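Skekard Window Views, release 2
README

What this is

Skekard is a set of written records about office windows and the ledges under them: what is outside the glass, how the sill is built, and what people use the sill for. It covers 27 offices. Each record has a picture, a short note and 6 fields. Parsa started the list while planning a refit and wanted to know which desks had a "good view." We took it over when it became clear that the phrase meant something different to everyone who filled in the form.

We are publishing it because people asked for it. We have doubts about what it can be used for, and most of this file is about those doubts. Please read it before you fit anything to the numbers.

What changed since release 1

The single "view quality" score is gone. It ran on a scale that had never been written down, and the two people who scored the first batch disagreed so often that averaging them was a way of hiding the problem. If you have a copy of release 1 from September, you can keep the notes but please drop the score column.

The "greenery" field is now split from "distance." In the old version a potted plant on a sill and a park across the road could end up with the same value.

Records with no note have been removed. A row of bare values turned out to be impossible to check later, even by the person who had entered them.

The fields

office: a short code, not an address. Codes are in the order the records arrived, so don't read anything into neighbors.

near: the closest thing outside that blocks or fills the view. Usual values are tree, wall, road, roof, yard, other.

far: the first thing behind that. Same values, plus building and sky. "Sky" is overused. Several contributors entered it whenever they could see any at all.

frame: dark, light or mixed, as it looks from inside. We used to ask for the material and got a lot of confident guesses about aluminum. We no longer ask.

ledge: none, narrow, or usable. "Usable" means an adult could rest an arm or set down a coffee mug without thinking about it. This is a judgment call and we know it.

use: what the ledge is doing in the picture. Free text. Expect spelling trouble.

How the values were entered

Contributors filled in a form at their own desks. A second person then read the picture and the note together and corrected whatever disagreed. Where the note and the picture still couldn't be squared, we kept the picture's version and left the note alone, so you will find notes that argue with their own rows. We'd rather you saw that than a cleaned-up file.

The Umow spreadsheet export wraps long notes in an unhelpful way. If your rows look shifted, open the file as plain text first. The Anumis copy has the same content with the blank lines taken out, and it's the one we use ourselves.

What we don't believe

We don't believe these records say anything about productivity. There is no measure of work in here. A sunny sill may be lovely, or it may be why the blinds stay down until evening, and the form never asked about blinds.

We are also not convinced that "tree" is a better value than "wall." It is treated that way in nearly every plan Parsa sent us. A tree pressed up against the glass on a lower floor can make a room quite dark in summer, and the same window in winter is a different window. One picture gives you one season.

Finally, "usable" ledges are probably overcounted. People tend to photograph the sill they like.

Sample record

office: K
near: tree
far: building
frame: dark
ledge: usable
use: equipment, cable runs down to floor
note: Nice green view. Street side, so some traffic.

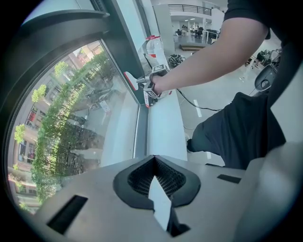 Office K is the record we hand to new checkers, mainly for its near and far values. The contributor first put "road" under near, which would be fair on a map. From inside, though, the leafy trees come first and the big beige building stands past them, and the parked vehicles only show faintly under the branches. We changed near to "tree" and left "building" as far. "Some traffic" stays in the note, but nothing in the picture backs it up; parked is as much as anyone could claim. The frame went in as "black" and was corrected to "dark," the value the field allows. The white ledge passes as usable without much argument. Whether the view is nice we leave to the contributor.

Known problems

Street-facing windows are overrepresented. Windows onto air shafts and loading yards are nearly absent, and we doubt that's because they are rare.

The floor level was never recorded. Some notes mention it and most don't. Please don't infer it from the trees.

Free-text "use" mixes things stored on a ledge with things put there for a minute. A single picture can't separate the two, so any claim about storage habits built on this field is shaky.

Corrections

Send the office code, the field and your proposed value, with a sentence on why. Corrections that say only "wrong" go to the bottom of the pile. We won't bring back the quality score.

Last edited 8 January 2022.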